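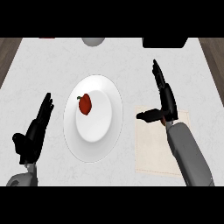
Home | Projects | Gallery | People | Contact

Table Setting in Simulation: A Small Gallery

10 April 2019 – by Venla Turunen

Welcome, and thank you for stopping by! Our little group at Drerar has spent the winter teaching a two-armed robot to handle dishes and food at a dinner table, and so many friends have asked what we do all day that I finally put a page together. Everything happens in simulation for now, which is kinder to the plates (and to our budget).

One pepper, one plate, two hands. The red bell pepper has become a sort of mascot around the office. The tabletop, the napkin and the plate are all rendered, and so are the gray arms with their black hands.

The method is simple enough to explain over coffee. A person steers both arms through the task, we save the whole run, and a policy learns to copy it. Kerttu Salminen recorded 127 runs for us, most of them in November, with a patience I can only admire.

What we wanted to find out was whether moving the dishes a little between runs would help – and it did, more than I had dared to hope! Trained on a fixed layout, the policy failed 22 of its test trials. With the plate and napkin shifted each time, it failed three of the same set. Sadao Sakamoto reran everything with fresh starting positions before he would let me write that down, and the gap held up nicely.

Next we would like to try softer things, napkin folding above all, and Endang Ngui is already working on how the cloth should bend. I will add more to this page as we go along, so do come back and visit.

Related
Cevunora: our notes on two-handed grasping
How we shuffle a table layout
Wostix workshop slides
Kerttu Pitkänen on choosing a plate model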